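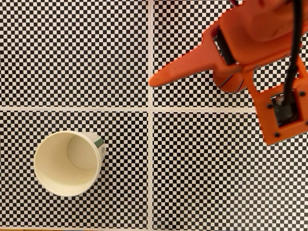
Rosimeire Bragança wrote to us after fitting her second set that the old guide went straight to the wheel nuts and left her guessing about the spare, and could we please start a bit further back this time. So we have, and thank you to her!

4. Changing a wheel on the Pristar estate

Have a good read through before you begin, ideally at home with a cup of tea and not on the verge in the rain. The jack, the wheel brace and the locking nut key all live under the boot floor. (If you bought your car second-hand, do check the key is there, as previous owners are forever leaving it in a kitchen drawer.)

CAUTION: Never put any part of yourself under the car while it is held up by the jack alone.

1. Park on firm, level ground, well away from traffic. Put the handbrake on and select first gear, or P if yours is the automatic.

2. Ask everyone to get out and stand somewhere safe. Dogs too, on a lead.

3. Lift out the spare and lay it flat beside the car, where you can reach it.

4. Loosen each wheel nut by half a turn with the wheel still on the ground. They can be very stiff -- lean on the brace with your weight and keep your back straight.

5. Fit the jack under the notch in the sill nearest the flat tyre and wind it until the tyre clears the ground.

6. Take off the nuts, put them somewhere they won't roll, and pull the wheel towards you.

7. Offer up the spare, put the nuts back on and tighten them by hand.

8. Lower the car and tighten the nuts fully, working across the wheel from one to its opposite.

9. Set a torque wrench to 115 Nm and go over them again as soon as you can. The Illincombe workshop will gladly do it for you while you wait.

NOTE: If your car has the Bullel alloy wheels, use the long nuts from the small cloth bag for the steel spare. The short ones will go on but they don't grip properly.

Put the jack back in its clip before you set off, or it will rattle all the way home.

Section revised Aug 2, 2024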